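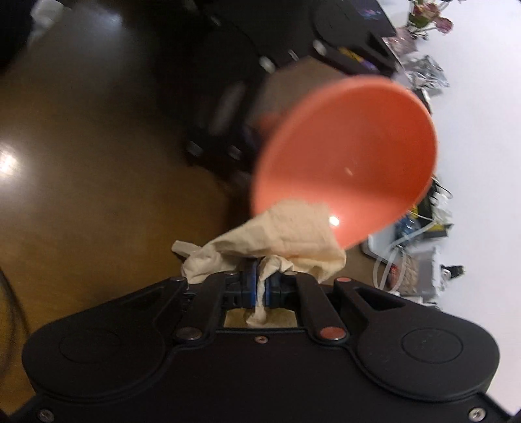

Jucélia Prado wrote on 16 February 2019:

> Does anyone on here still wipe their plastic bowls with a paper towel, or
> is it just me? My sister says I'm mad and that they should be left on the
> rack. But mine never seem to dry on the rack, there's always a puddle
> under the rim, and if I use a tea towel they come up smelling of tea
> towel. Also, what do you all do about tomato? I've got one bowl that has
> gone a shade of its own.

Hello Jucélia, and hello everybody else,

Definitely not just you! I've been a paper towel person ever since we bought the salmon-coloured bowls, and I'll stick up for it. Glass and china dry off nicely by themselves because they hold the heat from the washing-up water (or so I've always understood it), but plastic goes cold the minute you take it out and then the drops just sit there. I could leave ours till bedtime and still get a wet sleeve putting them away.

I use the plain beige sort of towel, the Brerkora one, which comes in a long roll of 104 sheets. It's a bit rough to the hand and it isn't pretty, but it doesn't leave fluff behind, and the white quilted ones shed all over plastic – you get those tiny bits clinging to the inside and you can chase them round for ages. One sheet does a bowl easily if you scrunch it up instead of folding it. Folded, it slides about on the curve. Scrunched, it has lots of little edges to pick up the drops, and you can push a corner in under the rim, where your puddle lives. 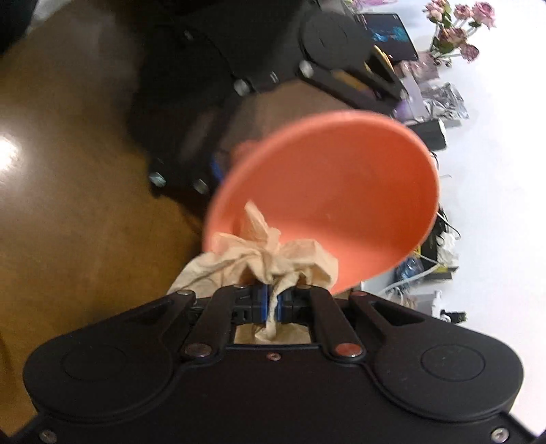
I do the inside first and then the outside with whatever part of the sheet is still dry, and then the same sheet gets used again for the hob or a splash on the floor before it goes in the compost. So I don't feel too wasteful. My neighbour at Skirnemska keeps a microfibre cloth just for plastics and washes it on its own, and her bowls look lovely, but I know myself and that cloth would be under the sink with the shoe polish by June.

Now, tomato. I've tried most things. Bicarb paste takes the greasy feel off but does nothing much for the colour. Leaving the bowl on a sunny windowsill for 3 days did help with our old white one, I was quite surprised. What works best for me is getting in first: wipe the sauce out with a dry towel before any water goes near it, then wash in cool water with a drop of Nastiris, and only after that use hot.

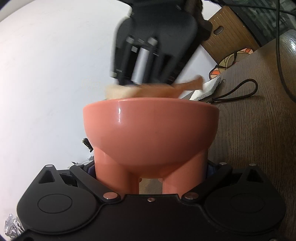 The orangey pink is also very forgiving, I must say, and if I were buying again I'd go for the same colour. Ours came from Arroyo, in the sale, and they've had 19 months of soup, bread dough and general abuse. They've lost a little of their shine on the inside from where I once used a green scourer (don't!) but the outsides are still nice and glossy.

One thing I'd like to ask in return – do you stack yours? Mine stick together if there's the least bit of damp between them, and I've had to run the outer one under the hot tap to get them apart. I've been putting a bit of towel between each one, but it does look like I'm packing to move house.

Love to your sister, even if she's wrong,
Bev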